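Print this page | E-mail this article

Fernbridge Group Puts Grip Software Through a Month of Trials

September 30, 2018

The control software developed at the Fernbridge laboratory is now in its second major version, and the engineers responsible for it have spent September preparing it for release to outside users. The package, known as Flonusar, governs how a two-finger gripper closes on an object, how much force it applies and when it decides to let go. Ultan Kavanagh, who has directed the work from the beginning, met with this publication at the laboratory to discuss its progress.

Mr. Kavanagh described the project as an effort to move judgment about touch out of the hardware and into the code. Many gripping systems, he said, depend on a position command: the fingers are told to close to a certain width, and the object is assumed to be where the plan says it is.

"That assumption holds in a fixture," he said. "It does not hold for a package with a loose sleeve, or for anything that changes shape when you press on it. We wanted the controller to form its own estimate of contact and to keep revising that estimate for as long as the fingers are closed."

The estimate is drawn from motor current, from finger position and from a camera that looks down the length of the fingers. Each source is unreliable alone, Mr. Kavanagh said. Motor current rises when the fingers meet resistance, but it also rises with friction in the drive. The camera can see the fingertips well until the object hides them.

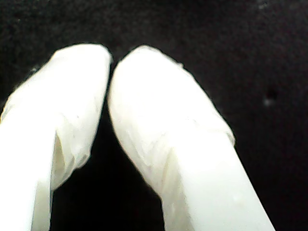 The software treats the fingertips as a soft layer over a rigid body, and it keeps a separate model for each finger. The two models are permitted to differ. When a covering shifts or wears on one side, the point of first contact moves with it, and a controller that expects perfect symmetry will push the object sideways before it grips.

"Our first version had one number for fingertip thickness, and it applied to both sides," Mr. Kavanagh said. "It was a poor decision, and it was mine. We spent a good part of last year looking for a fault in the arm when the fault was in that one line of the settings file."

The present version performs a short calibration before each session. The fingers are brought together slowly with nothing between them, and the software records the width at which resistance begins and the manner in which it builds. The resulting curve is stored with the session log. If the curve departs too far from the previous one, the operator receives a notice and must confirm before work may continue.

Mr. Kavanagh said that the notice had met with some resistance from operators, who regarded it as an interruption. The requirement has been kept. The wording of the message was rewritten, however, and it now states which finger has changed and in which direction.

Perception presented a separate set of difficulties. The laboratory's segmentation module, named Kurkley, was built to find the outline of an object and pass it to the grasp planner. Printed packaging proved to be among its hardest subjects. Heavy black outlines in a cartoon were read as the edges of separate objects, and highlights on wrinkled plastic were read as holes.
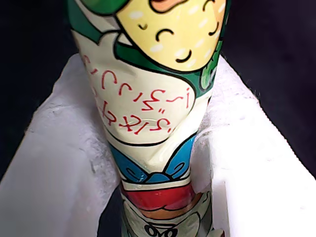

Reading time: 4 minutes

"A drawing is full of edges, and very few of them are edges of the thing you wish to pick up," Mr. Kavanagh said. "The module would find a face on the wrapper and propose to grasp the face. From its point of view, that was a sensible answer."

The remedy was to require agreement across several views. Kurkley now compares candidate outlines from 13 camera positions and discards any that move with the surface of the object instead of standing at its boundary. Highlights are handled by the same test, as a reflection changes place when the camera does. Mr. Kavanagh noted that the procedure adds time to every attempt, and that the team has not yet found a way to recover it.

Soft surroundings remain a concern. Where an object is held between yielding white masses, the planner must decide how far the fingertips may press into the material on either side before it counts as an obstacle. The current rule allows a fixed depth and then stops the motion. Mr. Kavanagh called the rule crude and said that a replacement is being written.

The trial record for the month contains 2,243 grasp attempts. Of these, 136 were set aside for individual review because the contact estimate and the camera disagreed. Each reviewed attempt is replayed in Manurung, the laboratory's log viewer, which places the motor current, the finger width and the camera view on a single timeline.

"I would ask people to look at the viewer before they look at the controller," Mr. Kavanagh said. "A new engineer can open one attempt, move to the moment of disagreement and see which signal departed first. We used to argue about that from memory."

Release of Flonusar to outside users will follow once the written documentation is complete. Manurung will be supplied with it. Kurkley will be offered separately, as its camera requirements are more demanding and some users will already have a perception system of their own.

Asked which part of the software he would still change, Mr. Kavanagh named the release behavior. The controller opens the fingers at one constant speed, and light objects sometimes cling to a fingertip for a moment and land at an angle. A slower opening is under test on the laboratory's second arm.

Print this page | E-mail this article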